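Norano Desktop Arm Kit, Reviewed After Two Months on a White Table in a Shared Shop 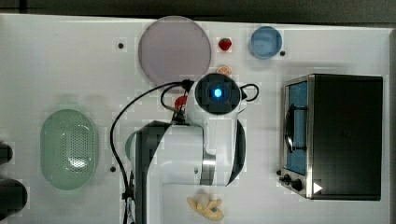

Can a person with no robotics background get this kit running at home?
If you can build flat-pack furniture and you don't panic at a terminal window, you'll manage it, but set aside more evenings than the box suggests and read the wiring section before you bolt anything down.

So, some background. I've been a member at the Whitelaw workshop for a while, mostly on the wood side, and I'd been wanting a robot arm ever since I gave up on building one out of hobby servos and bent aluminum. That one could lift a ping pong ball if the ball was in a good mood. The Norano kit went on sale in November, I had some birthday money left over, and I talked myself into it on the bus home.

What I wanted was an arm I could teach to do small kitchen-type jobs with toy dishes and pretend food. Pick up the strawberry, put it on the plate, that sort of thing. It sounds silly until you try it, and then it's midnight and you're cheering because a piece of plastic fruit landed where you meant it to!

The build

Everything comes in two layers of foam, with the screws bagged by joint, and I want to say a big thank you to whoever decided on that. The bags are labeled to match the manual pages. My only trouble was joint four, where the drawing shows the bracket from the back and doesn't mention it, so I put it on mirrored, closed everything up, and had to take it apart again. If your forearm cover won't sit flush, go back and check that bracket. Don't force the cover. I forced the cover, and there's a hairline crack under it now that only I know about (well, and you).

The shell is glossy white with black side panels and it looks great. It also shows every fingerprint. I keep a microfiber cloth in the drawer and I've become the kind of person who wipes down a robot.

Mounting was the part I'd worried about most. The kit comes with a paper template, and the bolts they give you are too short for a thick top. I bought longer ones at the hardware counter in Zarkidstead and that took care of it. Use a solid table. I started out on a folding one at home and each time the arm stopped, the whole thing swayed like a dock. Moving it to the shop made more difference than any software setting I touched.

The wrist and the cables

I went for the wrist camera add-on, which is a round black housing with a blue light in the middle. The light is BRIGHT. I've seen people online put a dot of tape over theirs and I may get there. The picture from the camera is fine in decent light and pretty noisy after dark, so I bought a clamp lamp and quit complaining.

The cable is my biggest gripe. It comes off the wrist in a big loop and runs down along the side of the arm, and there's no channel or clip for it anywhere. Leave too little slack and it tugs when the wrist rolls. Leave too much and it sweeps across your table and takes a bowl with it. I spent a whole evening moving it an inch this way, an inch that way. A couple of printed clips would fix this, and at this price they should be in the box.

Teaching it things

The software is called Trurdale and it's better than I expected. You move the arm by hand, it remembers the path, and you can string paths together into a routine. The free version holds 200 saved positions, which sounded like plenty. I filled it in the second week (I'm a terrible saver, I keep every version of everything) and had to go through deleting things called "plate test good" and "plate test good REAL."

For props I just used play kitchen stuff. The mint-green colander has been surprisingly hard, because the raised rim is exactly the height where my gripper path likes to dip. The plate is forgiving, nice and wide. The toaster oven is my long-term project. I want the arm to work the door, and so far it can touch the door, and I count that as a relationship.

I did one proper test, as I figured a review ought to have a number in it. Same strawberry, same starting spot, onto the plate, no camera help, just a recorded path. Out of 200 tries it got 188. Most of the misses came in one bad streak, and when I checked, a bolt at the base had worked itself loose. Then I did it again with the camera finding the strawberry in random spots, 100 tries this time, and got 87. I'm happy with that for something I put together myself with one mirrored bracket in its history.

Little things

The fan is quiet. The motors aren't loud either, but there's a whine at slow speeds that bugged the person at the next bench enough that I now run it slow only when I'm alone in there.

The stop button is on its own cord and it's big and easy to smack. I've smacked it plenty. Keep it on the side of your writing hand.

Homing takes longer than I'd like -- long enough to go rinse out a mug -- and you have to do it every time you power up.

Updates come through Trurdale, and one of them wiped my speed settings. Export your settings first. There's a button for it, tucked under the profile menu for some reason.

Support answered my bracket question the next morning with a photo, which was nice, and they said the drawing would be fixed in the next manual.

Would I buy it again? Yeah, I would, with the camera, and with longer bolts already in my pocket. If you only want something to wave at visitors, get a cheaper one. I'm taking off a star for the cable and half a star for joint four, and I'll update this if I ever get that oven door open.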